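Robots and Chores, Unit 5: Can It Empty a Box Yet?
Course notes, Bistcombe evening program

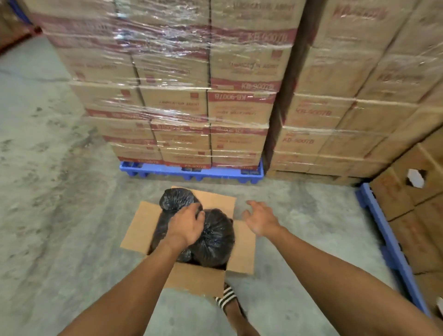 Fig. 1. Two hands, one open carton, black plastic bags.

Last unit ended with Radu, the arm that folds towels at a pace best suited to people with one towel. Now for warehouse work.

Cartons stacked on a pallet are the easy part. They have flat sides and corners, and a machine can find them all day. A bag is harder. It has no fixed shape, it shines where the camera would like it not to, and it changes as soon as you touch it. Note the left hand in Fig. 1, holding on just under the knot. A person picks that spot without a planning meeting.

The Grulgate trial gave the Ileo gripper 971 bagged items to lift out of open boxes. It managed 40 in a row once, and the brochure mentions this. The brochure is quieter on the flaps, which it treated as walls.

Terms to know: deformable object, grasp point, two-handed lift.

For January: read the trial report, pages 5 to 16. Then pick a chore you dislike and write down every grip it takes. Bring the list.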